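Household Handling Cell at Stodport: Recommissioning Completed

The Drellard cell, which supports the Household Handling programme at our Stodport site, returned to full service on Friday, September 22, 2023. It had been withdrawn from use for a planned overhaul of the right-hand wrist joint, during which the Technical Services group also replaced the grip pads on both arms and revised the procedure by which the cell is set up at the start of each working period. Members who book time on the cell are asked to read this notice before their next session.

The overhaul was led by Nuno Salgado, Senior Technician. The wrist had logged 3,570 operating hours, and inspection of the bearing showed wear at the outer race, together with a small amount of play that the routine weekly check had not been sensitive enough to detect. Its effect was most apparent in work with glassware. The arm would close correctly on a tumbler and then allow it to turn slightly as it was tilted, so that the glass was set down off its mark. The bearing and seal have been renewed, the cable run through the forearm has been re-clipped, and the joint has been calibrated against the reference block held in the workshop. The service interval for this joint has been reduced to 2,000 hours.

The grip pads were found to have hardened along their leading edges. Pads supplied by Michailidis have been fitted in their place, and both arms now carry the same grade. Users should not clean them with solvent. A cloth dampened with plain water is sufficient, and the pads should be left to dry in the open position before the cell is started.

The set-up procedure has been changed in one important respect. Handling tasks are now prepared from recordings of the same task carried out by hand in an ordinary domestic room, with a camera worn at head height. In the past, tasks were programmed directly on the bench, and the two arms were often given paths which a person would not have chosen. Under the revised procedure, the position of each hand is taken from the recording and entered as a starting point, after which the technician adjusts the speed and closing force for the cell. The tray task was the first to be prepared in this way.
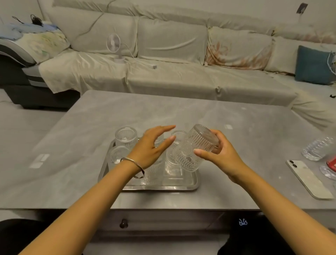

Glass tumblers being handled over a steel tray, seen from head height.

Particular attention has been given to the supporting hand. Kieran Nic Giolla, who reviewed the recordings for the tray task, noted that the hand which is not holding a glass is seldom idle, and that its position governs how much room is left for the other. The left arm of the cell was previously parked clear of the tray throughout. It now moves in over the neighbouring glasses at low speed, with its fingers open, and withdraws only when the right arm has released. Clear glass remains difficult for the cell's own sensors, particularly against bright metal, and the depth threshold should be checked with the tray in place before any glass is loaded.

The acceptance run consisted of 1,124 consecutive placements, of which 2 were stopped by the force limit. In both cases the arm halted as intended and no glass was broken. The settings used for the run have been stored as the default for the tray task and must not be overwritten. Users who require different values should save them under their own project name and enter the change in the cell log.

The weekly check now includes a loaded test of the wrist, carried out with the weighted test piece kept in the cabinet beside the controller. The result is to be written in the log in full; a tick will no longer be accepted. Any drift beyond the limit printed inside the cabinet door should be reported to Technical Services, and the cell should be left isolated until it has been examined.

The corresponding cell at Trilmont will receive the same work in December. Bookings there will close for the duration, and users with commitments in that month should contact Mr Salgado's office to arrange time at Stodport.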